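The switch is still not plugged into anything, but it's now not plugged into anything by a robot, and I'm calling that a year well spent.

For those who skipped the last few posts (wise), Dolledura is the name Angus Kinnear gave to our arm project at the Griviso workshop, back when it was going to sort screws. It never sorted any screws. What it does now is pick up a network cable and try to put it into a port on some retired rack gear. I picked this job because I thought it would be easy. A plug has one right way up, the port doesn't move, and I have done it in the dark, under a desk, with a phone in my teeth.

I had not considered how much cheating is involved when a person does it. You miss. You wiggle. You feel the edge of the port with the corner of the plug and scoot over a hair, and you do all this while thinking about lunch. The arm doesn't wiggle unless somebody writes the wiggle, and that somebody turned out to be me, on a Sunday, with a cold.

## Fingers, version 3

The first fingers were bare printed ones, hard and smooth, and they held a cable boot about as well as two bars of soap would. The boot has a taper to it, so the harder you squeeze, the more it wants to leave. We lost plugs behind the bench, under the bench, and once into Donnie Pringle's coffee. He drank around it.

Version 2 had rubber bands wrapped around the tips. I don't want to talk about version 2.

The current pair has dark textured pads on the gripping faces, and they are the first thing I've made for this arm that I wouldn't hide from a visitor. The pads look a bit chewed at the edges. I cut them with kitchen scissors. The texture does most of the work: it gives a little against the boot and then stays put, and I could drop the grip force a good way below where I'd had it.
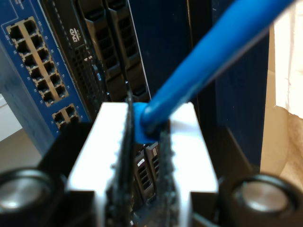 *White fingers, black pads, blue boot. The hardware behind has seen worse.*

Holding the boot is half the trick. If you grab the cord farther up, the plug hangs and swings and you're threading a needle with a wet noodle. Grab the boot and the plug goes more or less where the fingers go. The catch is that the fingers then have to get close to the front of the switch, and my fingers (the printed ones) are wide, and the ports sit right up against each other. With a neighboring port already filled, I bump it every time. Glenys Morgan suggested I only ever use every other port. Glenys runs real networks for a living and I've chosen to believe she was joking.

The cord also has opinions. It's stiff enough to push back, and if it's been coiled for a while it remembers. I had a run of tries where the plug arrived tilted the same way each time, and I spent an evening redoing the calibration before it crossed my mind to turn the cable over. The tilt went the other way. I undid the calibration.

## The part that was supposed to stay still

I lost most of December to the base. I'd tell the arm to go to a spot, it would go there, and the next day the same spot would be slightly somewhere else. I blamed the joint encoders, then the camera mounts, then my own code, in descending order of how much I wanted it to be true.

Cameron Cowie came by, put a hand on the base, and leaned. Everything leaned with him.

The old mount was a pair of clamps on the edge of a folding table. The table was the problem, the clamps were a second problem, and my pride in the clamps was a third. Cameron C. (there are two Camerons, and I'll keep saying which) found a metal mounting plate in the drawer where Griviso keeps things that came off other things. We bolted the arm's base to that and set the whole lot on a wooden board with enough mass to sulk when pushed. The slots in the plate are handy. They let you shift things a touch before tightening up, so I didn't have to drill anything accurately, a skill I've been avoiding since school.

Notes from the bolting, mostly for me when I have to take it apart again:

- Snug all the bolts first, then go around again. If you crank one down all the way the base sits crooked and you'll chase it for a day.
- Get the cable connectors pointing at the side you'll want to reach. I had them at the back the first time, and had to lie on the floor to unplug it.
- Leave slack in the cables. The arm will find out how much you left.
- Write down which way is zero. On the board, in pencil, where you can't lose it. I wrote it on a sticky note.
- Straps are good for carrying the thing and bad for holding it down. They stretch a little, and then you're back to leaning.
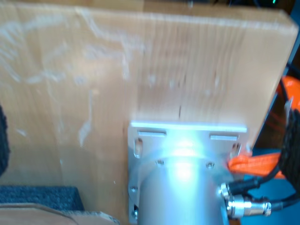
## What it does now

A full attempt goes like this. The cable starts lying on a cloth, anywhere inside a patch the size of a dinner plate. The arm moves over it, looks for the boot, comes down, closes, lifts, and carries the plug across to the gear. Then it lines up and pushes, gently, and either the force reading climbs the way it should or it climbs the way it does when you're shoving plastic into a metal frame.

Picking up is mostly solved. I say mostly because the arm still sometimes takes the boot at a slant, and then everything after that is at a slant too, and it carries on with total confidence. I've started making it put the cable down and pick it up again whenever the angle looks off. This adds 18 seconds and looks fussy. Cameron Matheson, who is the other Cameron, watched it do this a few times running and asked if it was nervous.

The cloth turned out to matter more than I'd have guessed. On the bare bench, the fingertips would tick against the surface on the way down and nudge the cable off before closing. On something soft, I can come in a bit too low and get away with it. It also kills the shine, and the shine was giving my detection code a whole second cable to fall in love with. A blue cable on beige is about as easy as vision gets. I'd like to tell you the code copes with other colors. It has been shown a gray cable and it went and looked at the wall.

For the record, the detector is the dumbest thing that could work. It finds the blue, finds the fat end of the blue, and calls that the boot. Angus wanted to train a proper model and started labeling, and then his daughter got a drum kit, and that's where the proper model stands. We have 2000 frames saved up for the day he gets his evenings back.

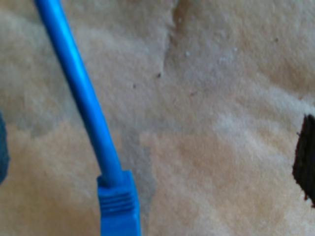
Could you run this on a cheap hobby arm instead?

It depends on how much play there is in the joints. Picking the cable up off a cloth is forgiving, and a hobby arm with a decent camera near the gripper should manage it. Getting the plug into a port needs the tip to land within a millimeter or so, and then you need some way of feeling the push. If your arm can't report force, print a funnel-shaped guide to fit over the port and let that do the steering.

I get asked that one at the workshop a lot, usually by someone holding a hobby arm.

## Next

The latch. A plug that's in isn't in until it clicks, and at present my stopping rule is a force threshold I picked by pushing on a kitchen scale and making a face. Donnie thinks a cheap microphone near the port would hear the click better than the arm can feel it. I think the compressor would set it off. We're going to try it anyway, after he's done fixing the compressor.

Then unplugging, which needs something to press the tab down while the fingers pull. I have two fingers and both are busy. Graleck sells a gripper with a third one, and I've had the page open in a tab for a month, next to my bank's.

If anyone has a spare length of blue patch cable they don't mind having chewed, leave it in the Dolledura box by the door. Not gray, please.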